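Call for participants: the Clamasdale Brick Summer
Posted 02/05/2018

Do you ever stop in the street to look at a wall? Have you got an old brick with a name stamped in it holding your shed door open? We would love to hear from you!

Cuvetero is looking for 32 people to join us this August for a survey of the brick buildings of Clamasdale, from the terraces by the river up to the farm walls at Brarnus. You don't need to know anything about bricks to start with. Most of last year's group didn't, and by the end they were arguing happily in the pub over English bond and Flemish bond.
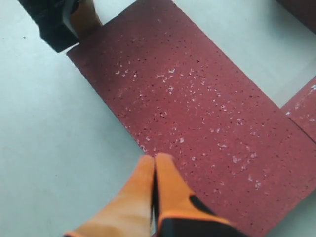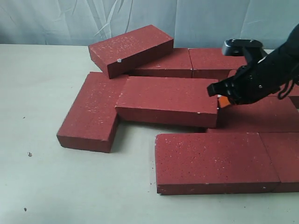
Brick red on a pale background: expect to see a lot of this colour over the summer.

What we're doing

The Dursun works made bricks at the bottom end of the valley until the kilns went out between the wars. Its clay fired to a deep red, and if you live locally you have probably walked past it every day of your life. What we don't have is a proper record of where the bricks went. Last summer we got as far as 276 buildings, mainly in the town itself, and we found Dursun brick in chapels, pigsties, a bus shelter and one very grand gatepost with nothing behind it. This year we want to finish the town and get out along the valley roads.

Each building gets a single sheet: where it is, how the bricks are laid, what size they are, what the mortar looks like, any stamps or marks, and anything odd. We're very fond of the "anything odd" box. Last year it gave us cat paw prints, a child's initials and a whole course laid upside down.

What you'd be doing

You'd go out in a pair, with a clipboard, a tape measure and a map of your patch. A walk takes a morning or an afternoon, and you can do as many as you like over the six weeks of the project, though we do ask for at least three. Everything is recorded from the pavement or footpath unless the owner has said yes in writing. Please don't chip, scrape or climb on anything, however tempting.

If walking isn't for you, there is plenty to do indoors. We need people to type up sheets, sort photographs and read through the Dursun order books, which are a joy once you get used to the handwriting. They list customers, loads and prices, plus the odd cross remark about late payers. Two of the places are set aside for indoor work and can be done sitting down, in a warm room with a kettle.

Training

Everyone comes to one training day before they start. In the morning we handle bricks from different works and learn to tell handmade from machine-made, then after lunch we go out and practise on the back wall of Brarnus chapel. It has four kinds of brick and some dreadful repairs, so it's perfect. Lunch is soup and bread, with a vegan pot as well. Tell us about allergies when you write.

Who can join in

Anyone aged 16 or over. Under-18s need a signed form from a parent or guardian and will be paired with an adult they know. Some of the valley roads are steep and have no pavement, but the town patches are mostly flat and we'll happily match you to one that suits. Assistance dogs are welcome everywhere. Other dogs are fine on walks but can't come into the record room.

Costs

Taking part is free. We pay bus fares within the valley (keep your tickets) and lend out all the kit. You will need sturdy shoes, a waterproof and your own pencil, as ours always vanish.

How to apply

Write us a few lines with your name, where you live, which days you're usually free and whether you'd like to be outdoors, indoors or a bit of both. Hand it in at the Cuvetero office on Clamasdale market square or post it through the door. If you have a favourite wall, tell us where it is and we'll try to put it on your patch.

Places go in the order we hear from people. Once they're full we keep a waiting list, and somebody always drops out for a holiday, so do still write.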